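Household Textiles, Unit 3: Insulation and Loft

Reading for this unit: the Prevevel handout on fibers, first half only. The Bimier worksheet is due with the February lab report.

Still air is a poor conductor of heat. A padded garment works by holding air in small pockets so that it can't circulate. The filling does little by itself. What counts is how much air it keeps in place, and we call that thickness loft.

Down has high loft for its weight. It loses most of it when wet and is slow to dry. Polyester filling is heavier for the same warmth but keeps more of its loft when damp.

Quilting stops the filling from sliding to the hem. Every line of stitching also presses the two layers together, and heat escapes faster along that line. Wide channels have fewer seams but let the filling shift. Small diamonds hold it better and cost some warmth.

Lab: weigh your sample, measure its thickness under the 300 gram plate at 3 points, and take the average. Wait 12 minutes between loading and reading. Samples from the Valentini box have already been washed, so mark them W.

Terms to know: loft, baffle, channel, stitch-through, cold spot.

Horizontal channels at the shoulders and chest, diamond quilting lower down:

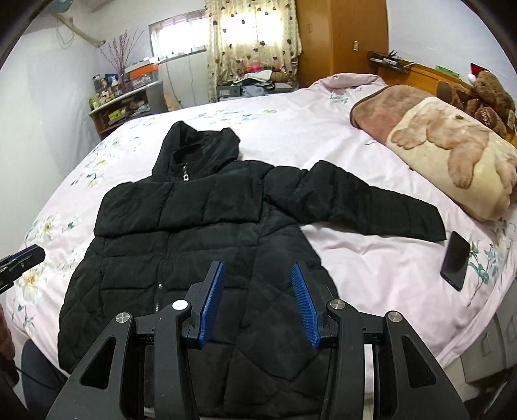
Musyoka Mosoti: On the stitch-through part, my notes from the Jurnirville session say a second layer of lining cuts the loss at the seams. Is that on the test, or only the single-layer case?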